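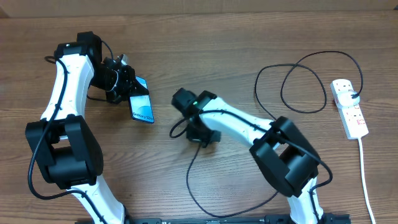
jumwood_jen
Just home from Utamora at the Sisberg and my ears are still fizzing! Two hours, no support, and they opened with the long version of Iordache, strings and all. I'd only ever heard the radio edit, so those extra minutes had me grinning like a fool. Best bit was the slow middle part, when it felt as if every person in the place was holding up a smartphone, like the one in the left arm's grip up there, only with the torch on. Anyone else go?

bassbin7
Me! Row 7, right by the speakers (worth it). Loved the drums, but I thought Iordache dragged as an opener. It's a closer, surely?

jumwood_jen
No no no, it has to go first! You need that build before the fast ones.

Horațiu Anghel
With bassbin7 here. I saw them on Sunday and they finished with it, and the whole room sang the last chorus without the band. Sisberg holds 1,468, so you can imagine the noise.

jumwood_jen
Ok, now I'm jealous. Did they do Jumwood as well?

Horațiu Anghel
They did, second song of the encore, with a new bass line. Much heavier than on the album.

tapehiss
Not sure about the new bass line myself, the album one is lovely and light. Still going again in October though. Does anyone know what time doors are?

bassbin7
It was half six for ours.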